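Recovering a Clodarell Street Unit After a Clearance Stop

Applies to: Clodarell street units operating on public roads
Issued by: Irnisico Field Operations
Procedure owner: Chang-ho Yook
Last revised: Nov 6, 2019

Purpose

This page explains how to recover a unit that has halted with a clearance fault (code 42) and does not resume on its own. It replaces the earlier guidance, which allowed the operator to clear the fault from the console without checking the sides of the unit. In March, a unit on the Čierny route was restarted in this way and scraped a parked van. No one was hurt. The side sensor had been knocked out of alignment and was reporting open space where there was none.

Before you begin

You will need console access in Plotutent, a charged handset, and a field attendant on the way to the unit. Do not start the recovery until the attendant has confirmed by voice that they are en route. If any person is in contact with the unit, or if the unit has struck anything, stop reading here and follow the incident procedure.

Step 1. Hold the unit

Select the unit in Plotutent and press Hold. Wait for the status to change from Fault to Held. A unit in Fault may try to move again when the obstruction reading changes. A unit in Held will not. If the status has not changed after 4 seconds, press Hold again. After a second failed attempt, ask the attendant to use the red stop button on the rear panel.

Step 2. Read the forward view

Open the forward camera and compare it with the clearance map. Look at the sides first, then the road ahead, and note anyone who could step into the path of the unit. The map must show every vehicle that the camera shows.
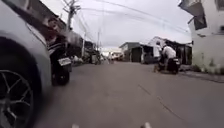 Forward view on a narrow street. A silver car stands close on the left with a motorcycle beyond it, and two people are at a scooter on the right.

If a vehicle is visible in the camera but missing from the map, treat the side sensor as failed. Do not clear the fault. Go directly to Step 5.

Parked motorcycles and scooters require particular care. Their outlines are narrow, and the map may join them to a larger vehicle beside them or drop them altogether. People near a parked vehicle must be treated as likely to move, even when they are facing away or occupied with something else.

Step 3. Check the side readings

Open the Sensors tab and record the left and right distances. Ask the attendant to measure both sides with the tape from the field kit. The two sets of values must agree within 2 centimeters. Enter both in the log, including when they match.

Step 4. Clear the fault and move off

Once the readings agree and the attendant reports that the path is clear, select Clear Fault and then Creep. The attendant walks behind the unit with a hand near the stop button. Keep the unit in Creep until it has passed the last parked vehicle. Release it to normal speed only after the attendant has stepped back to the curb.

Step 5. Withdraw the unit

If the sensor has failed or the readings disagree, power down the drive motors and have the attendant move the unit by hand to a safe place off the road. Tag it Out of Service in Plotutent and request collection. The unit may not return to the street until the workshop has realigned the sensor and signed the release form.

Records

Save the forward view, the clearance map and the log entry under the fault number before closing the session. Send questions about this procedure to Chang-ho Yook through the operations desk.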